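Hededico sets out equipment budget for Fadgate packing hall

Press release
For use from August

Hededico, the contract packer of small household goods, has approved the equipment plan for its Fadgate site. The plan covers two robot handling cells, with an option on a third, and replaces an earlier proposal to buy a single large packing line.

The cells will be supplied by Grivimon, which will also fit the guarding and train the first operators. Installation at Fadgate starts once the floor has been resurfaced in the east bay. The existing hand-packing benches stay in use throughout.

Why the plan changed

The single line would have needed 300 square metres of floor and a new power supply. It also suited long runs of one product, and most orders at Fadgate are short. Over the past year the site handled 1,256 separate jobs, many of them finished within a shift.

"We priced the big line twice and it never fitted the work we do," said Thanakorn Ratanaporn, head of operations at Hededico. "Two smaller cells cost less to put in, and if one is down for repair we still have the other."

Handling trials

Before the order was placed, Hededico asked for trials using awkward items. Boxes and cartons are easy to specify and most suppliers can show them being lifted. Tapered plastic bodies, clear containers and anything wrapped in film are harder to quote for, and these make up a growing share of the work.

Items in the trials included a bright orange plastic piece with a ribbed grip and a clear section holding small white granules, held on its side in the gripper over a pale table.

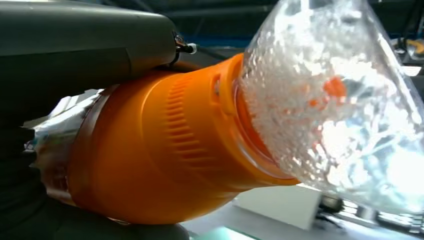

What is in the budget

The approved sum covers the two cells, guarding, one spare gripper for each cell, and a set of replacement finger pads. Spares were left out of the first draft and added after the maintenance team asked for them.

Training is a separate line. In all, 39 staff will take the basic operator course, and a smaller group will go on to learn changeovers and fault finding. Hededico has set aside 1,494 working hours for this across both shifts, with cover paid for from the same line.

Service is bought by the year. Hededico looked at a five-year contract and decided against it, as the mix of products may change before then. The first review will compare downtime, changeover times and the cost of worn parts with the figures in the plan.

The option on a third cell

The option can be taken up at the agreed price until the first review is complete. If it goes ahead, the cell will be placed at the Nilsuwan depot, where returned goods are checked and repacked. Power and air have already been surveyed there. No building work will be ordered before a decision is made.

"I would sooner run two for a while and see what breaks," Ratanaporn said. "Then we will know what to ask for in the third."

There are no planned job losses at either site as part of the plan.

Suppliers wishing to quote for conveyors, benches or storage racking at Fadgate should write to the Hededico purchasing office. Site visits can be arranged in the mornings, from 9.30am.

Ends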